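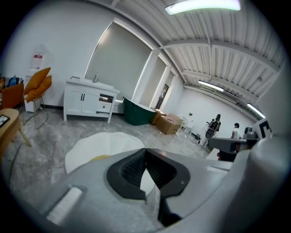 Two grippers at work in a room with a rug, chairs and a bathtub.

Reading time: 5 minutes

How a Gripper Learns Where It Is

When you reach for a cup, you do not think about how far away it is. Your eyes and brain work that out for you. A robot hand has no brain, so the job is done by software. Software is a set of instructions that a computer follows. This page explains three of the jobs it has to do.

Job one: finding the fingertips

A gripper is a simple kind of robot hand. The gray one in the picture has two fingertips with black rubber pads. The inner faces have a dark, rough-looking mesh pattern. Rubber grips well because it does not slide easily, which you can test with a pencil eraser on a tabletop.

A camera image is a grid of tiny colored squares called pixels. To the computer, each pixel is only a few numbers. The software must decide which pixels belong to the fingertips and which belong to the floor, the rug or anything else.

The Stirnham program does this by comparing. It has been shown 1600 practice images in which a person had already drawn a line around each fingertip. From those it has picked up what fingertips tend to look like: dark, near the bottom of the image, and close to each other. When a new image comes in, it marks the pixels that match best.

The distance between the two marked shapes tells the program how far open the gripper is. If the shapes touch, the gripper may be closed. If there is a gap, the program measures the gap in pixels and changes the answer to millimeters.

Job two: finding the room

The program must also know where the gripper is. It does this with landmarks. A landmark is something that stays put and is easy to recognize, such as the corner of a cabinet or the edge of a window.

The software picks out almost 200 small points in each image. Most of them are corners, where a light area meets a dark one. Then it looks for the same points in the next image. If every point has moved a little to the left, the camera has probably turned a little to the right. If the points have spread apart, the camera has probably moved forward.

Some things make good landmarks and some do not:

- Light fixtures on a ceiling are good. They are bright and they stay still.
- A black handle on a white door is good. The edges are sharp.
- A marble-patterned floor is harder. One streak can look much like another.
- People are poor landmarks. They walk away.

The part of the program that throws out poor landmarks is called Rulitz. It checks whether a point moves the same way as its neighbors. A point that goes off in its own direction is dropped.

Job three: planning a path

Suppose the gripper has to go from a side table to the far side of a rug. A straight line is the shortest path, but there may be a chair in the way. The planner, called Dreltow, tries many paths in the computer before anything moves. Each path gets a score. Long paths lose points. Paths that pass close to furniture lose more points. A path that goes through furniture is thrown out.

When 2 grippers share a room, each one is also an obstacle for the other. Obstacles that move are harder to plan around. Dreltow handles this by planning again many times each second, using the newest positions.

Try it yourself

Close one eye. Hold up one finger and line it up with the edge of a door. Move your head slowly to the side. Your finger seems to slide across the door, even though you kept it still. Now line your finger up with something much nearer, such as the back of a chair, and repeat. The sliding is smaller this time. Software can use this difference to judge which things are near and which are far.

Words to know

Pixel: one small square of a digital image.
Landmark: a fixed point used to work out a position.
Planner: software that chooses a path.
Obstacle: anything the path must go around.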